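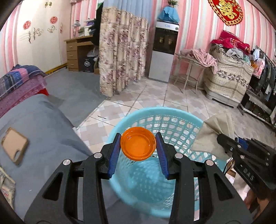

주황색 플라스틱 조각을 집은 그리퍼와 터키색 바구니. 오른쪽은 천을 잡고 있는 두 번째 그리퍼.

Firudik 0.5 작업 기록: 개폐 폭 추정과 양손 구간 분할

2022-06-03

지난 글에서 예고한 개폐 폭 추정기를 Firudik에 합쳤다. 입력은 손에 쥐는 그리퍼에 달린 카메라의 영상이고, 출력은 프레임별 손가락 간격과 신뢰도다. 2월 버전은 파란 패드의 색상 영역을 잘라 중심 간 거리를 쟀는데, 배경에 비슷한 색이 들어오면 바로 무너졌다. 터키색 바구니가 패드 뒤에 오는 경우가 제일 나빴다. HSV 임계값을 좁히면 그늘진 패드가 빠지고, 넓히면 바구니 테두리가 붙는다. 임계값 조정은 포기했다.

새 버전은 링크 관절의 은색 핀 네 개를 쓴다. 좌우 링크가 대칭으로 움직이는 구조라 핀 위치만 알면 개폐각이 하나로 정해진다. 핀 후보는 작은 합성곱 네트워크로 뽑고, 자유도 1의 기구학 모델에 맞춰 잔차를 최소화한다. 한 개가 가려져도 나머지 세 개로 풀린다. 두 개가 동시에 빠지면 신뢰도를 0으로 내리고 앞뒤 프레임에서 보간한다. 보간 구간은 출력 파일에 플래그로 남는다.

학습에는 직접 라벨을 단 2,000프레임을 썼다. 검증은 별도로 빼 둔 285개 에피소드에서 했다. 색상 방식에서 간격이 튀던 에피소드는 대부분 정리됐고, 남은 실패는 모션 블러와 천이 핀을 덮는 경우다. 천은 손가락 사이에서 부풀어 오르기 때문에 접촉 판정에도 영향을 준다. 딱딱한 물체는 간격이 일정 값에서 멈추지만 천은 거의 끝까지 닫힌다. 그래서 '간격이 최솟값보다 크면 파지'라는 규칙은 쓸 수 없었고, 간격의 시간 미분과 패드 주변 패치의 광류를 같이 본다.
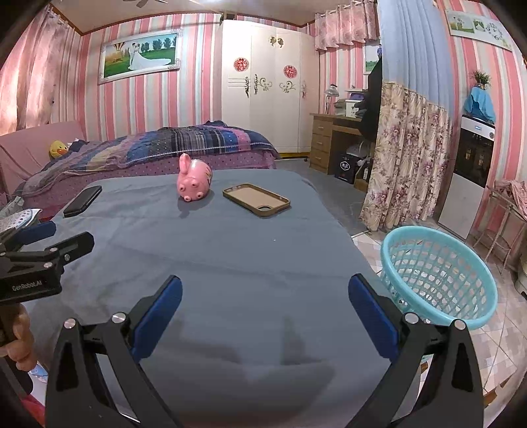 접근 구간은 양쪽 손가락이 벌어진 채로 시작하므로 분할 기준점으로 쓰기 좋다. 현재 상태 기계는 열림, 닫히는 중, 파지, 놓는 중의 네 상태다. 전이 조건에는 히스테리시스를 넣었고, 5프레임보다 짧은 상태는 앞 상태에 합친다. 전체 데이터에 돌린 결과 1,612개 구간이 나왔다. 짧은 구간이 연달아 나오는 곳은 Parklow 뷰어에서 따로 표시되게 했다. 물체를 고쳐 잡는 동작이 주로 여기에 걸린다.

양손 처리는 아직 깔끔하지 않다. 각 그리퍼의 궤적은 독립적으로 추정하고 타임스탬프로 맞추는데, 상대 자세에는 느린 드리프트가 남는다. 상대편 그리퍼가 화면에 들어오는 프레임이 있으니 이걸 구속 조건으로 넣어 볼 생각이다. 다만 화면 가장자리에서 일부만 잡히는 경우가 많고, 몸체의 흰 글자도 각도에 따라 일부만 보인다. 글자를 특징점으로 쓰는 안은 보류했다.

Mariann Pap이 Sárközi 최적화기의 로버스트 커널을 Cauchy로 바꿔 보라고 해서 시험 중이다. 이상치에는 확실히 덜 끌려가는데 초기값이 나쁘면 수렴이 느리다. 초기값은 일단 색상 방식의 결과를 재활용하고 있어서 예전 코드를 아직 지우지 못했다.

설정 파일 형식이 바뀌었다. pad_hsv 항목은 init 아래로 옮겼고, 핀 간 거리는 pin_layout에 밀리미터 단위로 적는다. 기존 파일을 그대로 넣으면 경고 없이 기본값으로 돌아가는 버그가 있으니 0.5를 받은 사람은 실행 로그 첫 줄에서 레이아웃 이름을 확인할 것. 수정은 다음 커밋에 넣는다.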